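The Bag Shift

Trevor Kennedy got in late and wet and the bag was already on the floor.

"That's two," Halima said, not looking up. Both hands in the handles, arms out in front of her like somebody driving a very small bus. "Sit. Watch. Don't talk for a sec."

He sat. Backpack still on. On the table the two grippers moved when she moved, a hair behind. Left one came in sideways. Closed on paper. The bag folded up on itself and slid.

"Bugger," said Halima Fashola, and that was his training.

Second day on the job. First day had been forms. The ad had said Brostora, motion instructors, no experience needed, and his sister had said it was a scam, and his mum had said does it have dental. It was a room over a tile shop on Lavoie Street with a kettle. The client was Collodier, who did grocery pickup, and Collodier wanted bags. Bags stood up, bags opened, bags filled, bags passed across. They'd had boxes since August and now they wanted bags.

"Why's it always the bag," he said.

"Because a box wants to be a box." She let go of the handles and shook her wrists out. "Your go."

He took his coat off, finally. The handles were warm from her. He'd thought there would be more to it, a helmet, something. Just two grips on jointed sticks, a trigger under each finger, a pedal to start and stop. Pedal down, you're teaching. Pedal up, it never saw you.

"So it sees everything I do."

"Everything with the pedal down."

"Even if I stuff it up?"

"You mark it at the end. Good, bad, bin. Don't mark a bad one good. Tamitz did that."

"Who's Tamitz?"

"The one before you."

He waited for more. There wasn't any. She'd gone to fill the kettle.

Pedal down. Left arm out. Too fast, the whole table heard about it. He backed off. Tried again, slower, slower than felt reasonable, and got the fingers near the edge of the paper and squeezed the trigger and the arm squeezed and nothing was in it. Air. Pedal up.

"Bin," he said.

"Good. I mean, yes. Bin."

Again. Bin. Again. This time he had it, he had a bit of the side, he lifted and the bag came up swinging and the right arm, which he'd forgotten about completely, was just parked there like a guy at a party. The bag turned round in the air and sat down on its face.

"Use your other hand," Halima said.

"I'm right handed."

"Then that's your good one. Why's it asleep?"

He didn't know. He held his own two hands up and looked at them. How did he open a bag at home? Hadn't thought about it in his life. You just sort of. One hand in, shake. Or you pinch the side and punch it. His nan used to blow in them.

"Do it for real," she said. "Get up, go do it with your hands. Then sit down before you forget."

So he got up and went over and did it for real. Picked the bag up off the table, let it drop, picked it up. Left hand had the side. Right hand went underneath, at the corner, hardly touching, just being there so the corner had something to lean on. Huh. He did it over. Right hand did the same thing again without being asked.

Sat down quick. Pedal.

Left out, slow. Pinch the side near the top. Wait. Right in low, closed, up against the bottom corner. Now tip it. The bag thought about it. He could feel nothing at all, no weight, no paper, that was the worst bit, doing it all by eye like picking up eggs with somebody else's arms. The bag leaned on the right gripper and stayed leaned. He brought the left round and over and the bottom went flat and there it was. Standing. A paper bag standing up on a table.

Pedal up. He was sweating thruogh his shirt.

"Good?" he said.

"You tell me."

He marked it good.

"Right," said Halima. She put a mug down next to him, too full. "Eighty-nine more."

"What?"

"They want 90 before we go tonight. Same job, start the bag different every time. On its back, on its side, handles under. Leave the other stuff on the table too, shove it about a bit. If you only ever show it the easy way it only knows the easy way."

He did eleven before lunch. Binned more than that. She did a run while he ate, and he watched properly this time. She wasn't quick. He'd thought she was quick. What she was was she never went back. Every reach went where it was going and if it was wrong it stayed wrong till the end and she binned it and started over, no fiddling. He fiddled. He could see that now. He'd get in there and dither, little pecks at the paper, and if he marked that good then somewhere down the line there'd be an arm in a Collodier back room pecking at bags like a hen. His pecks. Forever.

"Does it do that?" he asked. "Does it get your habits?"

"You want to see?"

She put it on its own. No one in the handles. The sticks lay dead in her lap and the arms came up off the rest by themselves and he didn't like it, he'd say that to anyone, he rolled his chair back. The left one went for the bag. Got to about an inch off and stopped, did this small dip to the side, then went in.

"What was that? The dip."

"That's Tamitz." She was smiling a bit. "Sore shoulder. Did it on every single one. We told him and he couldn't hear it, you know, like telling someone they hum. He's been gone since before Christmas and there he is."

The arm dipped again. Took hold. Lost it. The bag lay down.

"Why don't you take his out?"

"Then we'd have hardly any. You put enough of the other kind on top, and it goes." She stopped the run. "Mostly."

Afternoon went. Rain went. Somebody downstairs was cutting tile and the bag shivered with it, and Halima said leave it, keep that one, there'll be noise where it's going too. Trevor got to where he wasn't thinking right arm, left arm. Got to where his hands had the idea before he did. Then lost that and binned four straight and had to go stand on the stairs.

When he came back she'd crumpled the bag.

"What'd you do that for?"

"It was too nice. You think people's bags come nice?"

He did the crumpled one. He did it on its side, on its back, with a handle caught under. By six he had his count and more than half of hers on top of it. He filled in the sheet. Date at the top, 26 Feb 2019, his initials, hers, number good, number binned. The second number was ugly. He wrote it anyway, pressing hard.

"Run it?" he said.

"It won't know anything yet. It's got to chew on it overnight."

"I know. Run it but."

She looked at the clock and then ran it. The arms came up. Left one went out, stopped an inch off, and did the dip. Trevor laughed out loud. Then it took the side of the bag and the right one came in low and late, and the two of them stood there holding it, more or less, at a slant.

"Leave it a sec," he said.

Halima had her coat half on. She left it.

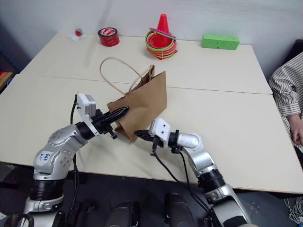
Why does the person in the handles throw away a failed try instead of fixing it halfway through?
Fixing it halfway teaches the arms the fumbling as well as the job, so a clean start is usually worth more than a messy save.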